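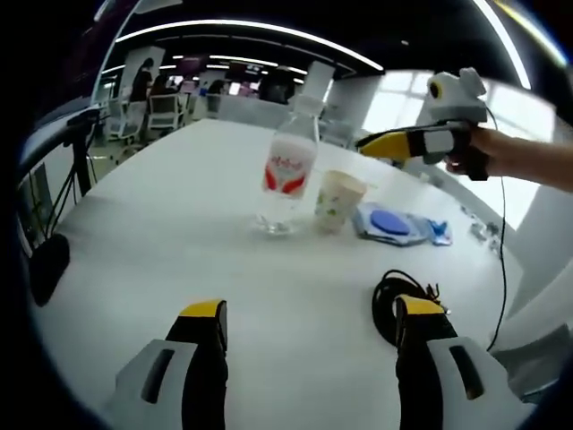 Tisch, Wasserflasche, Pappbecher. November.

Werkstattbuch, November, früher Nachmittag

Familienchronik Marty, Klebebindung, zweiter Anlauf. Auflage bleibt bei 200, auch wenn Annick Marty gestern am Telefon wieder von 2.000 gesprochen hat. Der Verlag (Hisunar, also Régis Hamel und sein Drucker) hat sich dazu nicht geäußert, was bei Régis ein Nein ist.

Stand der Probebände: 5 gebunden, davon zwei brauchbar. Die anderen brechen beim Aufschlagen zwischen Bogen drei und vier, also genau in dem Kapitel, in dem der Vater die Familie zum ersten Mal verlässt. Bastien findet das passend. Ich habe ihn gebeten, es der Kundin so nicht zu sagen.

Vermutung zum Bruch: Laufrichtung. Das Takden-Papier kam laut Lieferschein in Schmalbahn, die Reißprobe sagt bei einem Teil der Bogen etwas anderes. Biegeprobe dasselbe. Yamuna hat zusätzlich einen Streifen angefeuchtet, er hat sich sofort in die falsche Richtung gerollt. Damit haben wir drei Verfahren und einen Lieferschein, und der Lieferschein ist überstimmt. Reklamation schreibe ich heute noch, in freundlich.

Leim: Clurnora unverdünnt zieht zu schnell an. Mit Wasser 10 zu eins ging es besser, der Rücken blieb beweglich, dafür schlägt er am Kopf leicht durch. Bastien schwört auf zwei dünne Schichten, dazwischen eine Mittagspause. Ob die Pause dem Leim dient oder Bastien, wäre noch zu klären. Nächster Versuch: erste Schicht verdünnt, zweite pur, Gaze dazwischen. Bitte auf jeden Probeband einen Zettel mit Mischung und Kürzel legen. Die vom letzten Mal tragen alle die Aufschrift »gut«, auch die schlechten.

Bildteil. Annick will die Fotos gesammelt in der Mitte, Ysaline will sie im Text verteilt, dort, wo die jeweilige Person stirbt. Beide sind Schwestern und haben mir das getrennt geschrieben, jeweils mit dem Zusatz, die andere sei einverstanden. Technisch ist die Mitte einfacher, ein Bogen gestrichenes Papier, einhängen, fertig. Menschlich halte ich mich heraus, bis jemand unterschreibt. Régis weiß Bescheid und hat mit einem Daumen geantwortet, ohne zu sagen, für welche Variante.

Dazu der Stammbaum fürs Vorsatz. Die Fassung von Ysaline hat einen Onkel mehr als die von Annick. Es handelt sich nicht um einen Tippfehler, der Mann kommt im Text vor, er schuldet dort jemandem ein Pferd. Falls er bleibt, rutscht die unterste Generation in den Falz, und dort sitzen ausgerechnet die Enkel, die das Buch bezahlen. Yamuna schlägt vor, den ganzen Baum zu verkleinern. Habe es probiert, in der Größe liest man die Namen nur noch, wenn man sie schon kennt. Ysaline meinte, in dieser Familie sei das so üblich.

Titelprägung: Klischee von Masson ist da, sauber geätzt, der Akzent sitzt diesmal über dem richtigen Buchstaben. Auf dem dunkelgrünen Leinen bleibt die Folie an den feinen Serifen stehen. Etwas mehr Temperatur, kürzerer Druck, dann war es ordentlich. Auf dem grauen Leinen ging es auf Anhieb, aber das graue will keiner. Annick sagt, es sehe nach Steuerbescheid aus.

Zum Lesen: Natürlich habe ich beim Falzen mitgelesen, obwohl ich mir das bei Familienbüchern abgewöhnen wollte. Die ersten Kapitel sind zäh, alle kommen aus demselben Dorf und heißen gleich. Ab den Garnisonsjahren wird es gut. Die Mutter packt in einem fort Kisten, der Vater brüllt Möbelpacker an, und irgendwann steht da ein Absatz über ein Klavier, das bei jedem Umzug mitmuss und nie gestimmt wird. Der Absatz liegt jetzt bei mir auf der Bruchstelle. Den nächsten Probeband schlage ich trotzdem woanders zuerst auf, der Rücken merkt sich das.

Offen:
Reklamation Takden, mit Papierstreifen als Beilage.
Neue Probebände, Leim wie oben, Zettel nicht vergessen.
Entscheidung Bildteil, schriftlich, von beiden Schwestern auf demselben Blatt.
Onkel ja oder nein.
Kapitalband: das rot-weiße ist alle, das bordeauxfarbene reicht für die Auflage, sofern Bastien daraus keine Lesezeichen mehr schneidet.

Nachtrag, kurz vor sechs: Régis hat angerufen. Der Daumen galt dem Leinen, dem grauen. Habe ihm Annicks Nummer gegeben. Presse bleibt über Nacht zu, bitte keiner daran drehen.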